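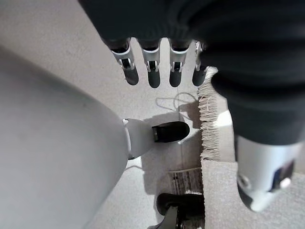

In Defense of the Top Sheet
2025-11-18

A lot of people have given up on the top sheet. They sleep under a comforter with a washable cover and say the extra layer only ends up in a knot at the foot of the mattress. I think they are wrong, and I want to make the case for the flat sheet and for putting it on properly every morning.

I grew up in Watville in a house built in 1925, with bedrooms so cold in winter that we slept under whatever we owned. A sheet went on first, then blankets. The sheet could be washed every week. The blankets could not, at least not without a full day of drying. That is still the best argument. A queen comforter takes up my whole machine and comes out damp in the corners. A sheet dries in one short cycle, and a spare one folds down to nothing in the closet.

Price matters too. The last time I looked at the Prorov store in Ollurham, in September, a comforter cover with a decent closure cost more than two full sheet sets. The sales card bragged about a thread count of 1000. I have slept on sheets like that and found them heavy and hot. Mine are plain white cotton and nearly ten years old.
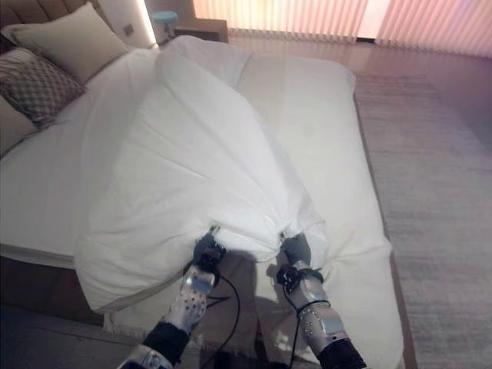
The part people hate is getting the thing flat. Most of them tug at one corner, walk around, tug at the next, and then walk back to fix the first. It is easier to stand at the foot, take the hem in both hands with the fabric bunched a little, lift it high and bring it down. Air gets under it and the sheet spreads toward the pillows. Two tries usually do it. Whatever wrinkles are left come out with the flat of your hand.

I tuck the foot and leave the sides loose. Hotels tuck all 4 edges in tight – or the ones I stay in do – and I spend the first minute of every night kicking them free. The Habte guesthouse, where I stay when I visit my sister, leaves the sides alone, and I sleep better there.

White is worth sticking with. It can be bleached, and a replacement matches whatever you already have. Stains show up sooner, and I would rather know.

If you dropped the top sheet years ago, put one back on for a week. Use an old one.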